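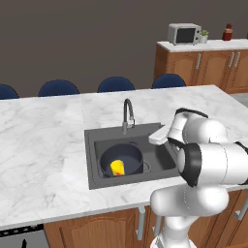
The practice kitchen in simulation, with the arm at the island sink and a cup resting inside the pot.

Progress report to the Llorente fund, May 2022
Gorkis staff kitchens, Trakero dish-handling project

We are glad to be writing again, and with a fair amount to tell. When your support began in November, the plan was to teach Trakero to clear cups and pans in a simulated kitchen before anything was bolted down at our Detska site, and that is still how we are going about it. The arm has now made 3,000 practice runs, and the kitchen crew has followed along with more patience than we had any right to expect!

Cups have taken most of our time. A cup on its side is a common enough sight on a real counter after lunch, so we asked for it to be part of the practice, with the view from the gripper kept for every run. 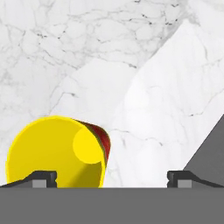

What changes for the crew

Four people work the dish area on each shift, and all four jobs stay. Two of them now spend up to 2 hours a week going over runs with us, and they spot things we miss — where people really leave their cups, for one. Most would be happy to hand over the sink work (it is hard on the back) and keep the serving, but some worry about being left to mind a machine all day, and we have promised to rotate that duty.

The stretch of marble beside the stovetop came up in these talks as well. The crew want the arm to be slow and careful when it handles a cup so near a pan. 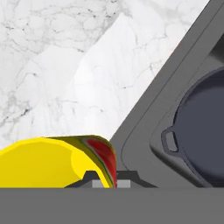
Next steps

We will carry on with cups and pans through the summer, then agree on the new shift pattern with the crew before any equipment is ordered for Detska. You would be very welcome to sit in on a review session.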